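Stools for a big open room, or do we just leave it bare?

tarkau_lane
Posted in Furnishing and Layout

Hello all, long time reader, hardly ever post. We've taken on a large open room with a white corrugated ceiling and exposed white beams (love the beams, less sure about the echo) and I'm stuck on seating. It isn't a sit-down-all-day sort of place. People are mostly on their feet, and every so often someone wants to perch for a minute, put a mug down, or dump a coat.

At the moment we've got a white cylindrical stool with a rounded top and I go back and forth on it daily. Some mornings I think it looks lovely and clean against all that white. By teatime I think it looks like a lost mushroom. The budget for the whole room is 2,000 and I'd rather not blow it on chairs that get shoved against the wall by January.

So, more stools, proper chairs, or a bench? 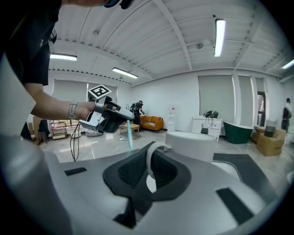

Reply 1
pipandpebble

Ooh, I like the stool! A cylinder is so much easier to live with than legs. We had the Samonte ones with splayed legs at our old place and I must have stubbed my toe on them every single day. You can shuffle a drum shape along with your knee when your hands are full, and there's nothing underneath for bags to tangle round.

I wouldn't get more in white though. White on white on white is going to make you feel like you're living in a fridge. Get a couple in mustard or a nice dull green and see how you feel.

Reply 2
oldgreycardigan

Disagree about the colour, sorry pip. If the ceiling's white and the beams are white then a white stool is quiet, and quiet is what you want in a big room where people are working. One loud green stool and that's all you'll ever look at.

My problem is the rounded top. You can't put a mug on a rounded top. I've tried. I now own a rug with a story.

Reply 3
tarkau_lane

The mug thing is a very fair point and I hadn't thought of it when I wrote the post. A tray on top just slides about, doesn't it?

Also I'm not keen on mustard, pip, but I could be talked into the green.

Reply 4
stesarora_fan

Bench! Always a bench! We put a 3 metre one from Stesarora down the long wall of our workshop and it changed the place. Coats on one end, people on the other, boxes shoved underneath. It took 2 of us to carry it in and I won't pretend that was a happy afternoon, but it hasn't moved since and it came in well under your budget.

Stools wander. You'll have them in the middle of the floor when somebody's walking backwards with a ladder.

Reply 5
pipandpebble

But that's the whole point of a stool, it goes where you are! A bench on the far wall is no use if you want to sit down for 30 seconds in the middle of something. You'd be trekking across the room just to tie your shoelace.

Reply 6
drumstool_dee

Can I suggest both? Short bench near the door for coats and bags, then two or three stools to float about. If you go for flat-topped ones they'll double as little tables and that's the mug sorted. Drastilell do a drum with a lid that lifts off so you can keep extension leads and tape inside. The lids do rattle a bit. I stuck felt pads round the rim of mine and it's been fine.

For the echo, leave the ceiling alone for now and try something soft on the walls first. We hung two old blankets up as a test before spending anything and could hear the difference straight away.

Reply 7
oldgreycardigan

Second the felt pads. Put some on the bottom as well or you'll hear every scrape bounce off that metal-shed sort of ceiling. Still say keep them white.

Reply 8
tarkau_lane

Right, I'm going for Dee's plan. Short bench by the door, two flat-topped drums, and the rounded one stays because I've grown fond of it. Blankets are going up tonight if I can find the hooks. Dee, do you remember how wide the Drastilell lid is? Their page only gives the height.

Reply 9
drumstool_dee

Not off the top of my head, I'll measure mine when I'm home and post it here.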